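Right, a thread about test tube racks and table tidying, for the four people who'll read it. Mute me now if you must.

Regulars will know I've been sorting out the little lab room at Lestangate in bits and pieces all winter. Shelves got done first, then the drawers (the drawers!!), and now I've finally reached the table.

The table is the bit I've been putting off. It's a lovely plain white thing and it attracts clutter like you wouldn't believe. Pens, lids, somebody's reading glasses, a stapler. I love it dearly and it was driving me up the wall.

So I made myself one rule for February 2024. If it isn't glassware, something to go in the glassware, or the cup, it lives in a drawer.

Yes, the cup. I'll get to the cup.

First, the rack. For ages we had one of those wire ones with the plastic coating coming off at the corners, and every time I slid a tube into it there was this horrible scrapey noise. Carmela Collado used to leave the room when I loaded it. She'd hear me pick it up and off she'd go.

The new one is wood and I'm a bit in love with it. Long and narrow, holes along the top, shallow ones underneath for the tubes to sit in. It came from Sotomayor, who do a lot of small wooden bits for classrooms, and it arrived wrapped in so much brown paper I thought they'd sent me a chair.

It also smelled fantastic for the first week. Proper pencil-sharpener smell. I kept wandering over for a sniff, which went down very well with visitors as you can imagine.

Where to put it took me most of an afternoon! I tried it along the front (kept catching it with my sleeve), then down the side (couldn't read a single label), and then right up at the back, and that was it. Sorted. Back of the table, lengthways, everything else in front.
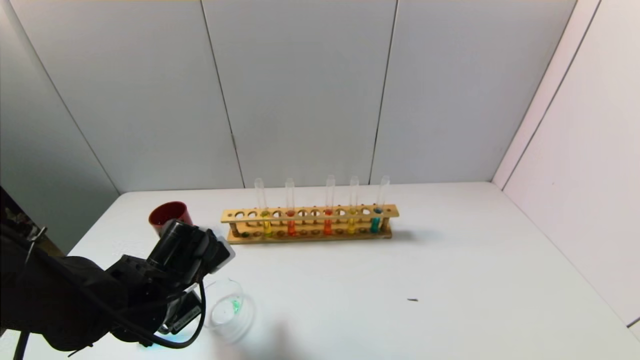

And I know that sounds like the obvious place for it, Edvin, you don't need to message me again.

The other thing I've stopped doing is filling it up. When you've got a rack with spare holes you want to put a tube in every one of them, it's like an advent calendar. But then you can't get your fingers round anything and you end up pulling out two at once. Gaps are good. I've come round to gaps.

Petri dishes next. Hui-mei Wan gave me the best tip ever on these: keep the one you're working on well out in front of the rack and put all the others away. One dish out. I used to have a whole spread of them and spent half my life lifting lids to see which was which.

They are a devil to see on a white table though, clear ones. I've put my elbow in one more than once. If there's something green in it you've got half a chance, but an unused dish just vanishes. Lorena Ocampo puts hers on a square of dark card and I keep meaning to copy her.

(I've got the card. I bought the card in September. It's in one of the beautifully organised drawers and I couldn't tell you which.)

Labels! I ordered a roll of 1000 because the small rolls were nearly the same price and I thought, well, that'll see me through to retirement. Then Crescencio Nieto came by, admired them, and went off with a good length of the roll wrapped round his wrist like a bracelet. I've been hiding them behind the paper towels ever since.

They're decent labels by the way, they peel off glass without leaving that grey gunk. They're the Kudari ones, if anyone's after some. Write on them before you stick them on. I will never learn this but you still can.

OK. The cup.

The cup is red, it's plastic, and it has been in that room longer than I have. It isn't lab kit. I think it came out of a picnic set, and what happened to the rest of the picnic set is a matter of some debate. It has no lid, no markings down the side, nothing going for it at all really.

I use it for everything. Pipettes stand in it, dead labels get chucked in it, it has held paper clips and a thermometer and for one sad fortnight a cactus. What it never gets is tea, and that's a firm one. There's a mug shelf in the corridor for tea and if I see anyone heading for the red cup with a kettle I'm shouting.

When I started on the big tidy I fully meant to replace it. I had a very smart stainless steel beaker picked out from Fustura, in the basket and everything. Then Hui-mei asked where the red cup was going and I said the bin, and you'd have thought I'd said I was getting rid of the dog.

So the cup stays. It has a sort of home to the left of the rack, and when you've got your head full of something it's handy to have one bright thing on a white table. I always know where I am by it. I'd have sworn I didn't care about that cup and now I've written three posts about it.
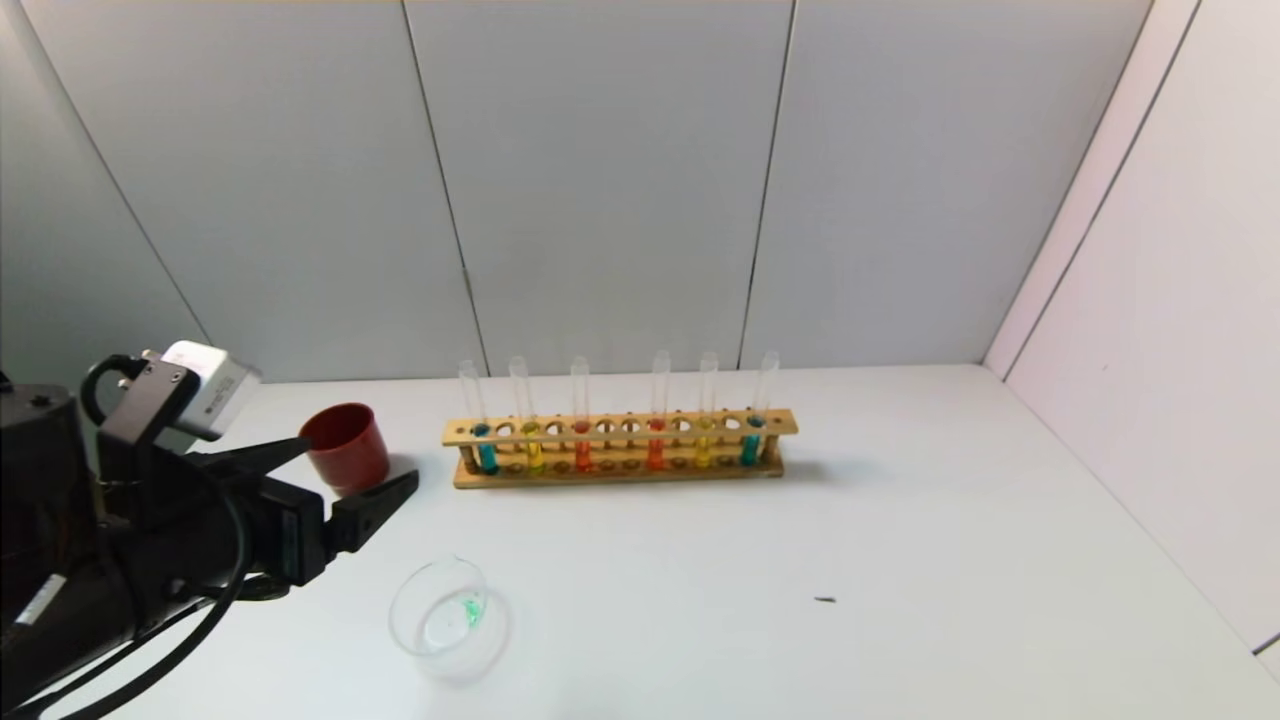 The red cup and the wooden rack, still with a few spare holes.

Somebody's bound to ask, so: looking after a wooden rack. I've been wiping mine down with a barely damp cloth and letting it dry standing up on its end. Don't leave it sitting in the sink with the glassware. I did that with an old one years ago and the base went like a banana.

Spills I get straight onto with kitchen roll. It's picked up one tiny mark underneath already and I was upset for a good ten minutes, then decided it gives it character.

Cleaning the tubes themselves is a job for a long thin brush and a bit of patience. Mine's lost most of the bristles off the tip so it doesn't reach the very bottom properly and I have to do this daft swirling thing with warm water. New brush is on the list. The list is also in a drawer.

Drying them is my current headache - upside down in a rack with holes this snug isn't a goer, and laid flat on a towel they roll. Lorena stands hers in a jar with a bit of kitchen roll in the bottom. Edvin Nyberg swears by a proper peg board on the wall. I quite fancy a peg board but I've used up all my goodwill on shelves.

If you've got a drying setup you like in a small room, please tell me about it, and send measurements if you've got them. I've got a bit of wall next to the sink that's about as wide as a tea tray and that's my lot.

Next on my hit list is the cupboard under the sink. I opened the door yesterday, had a look, and shut it again. There's a bucket in there with another bucket in it and something rattling in the bottom one.

Will report back once I've been in with the gloves. Carmela says she's busy that day, and I haven't even told her which day it is!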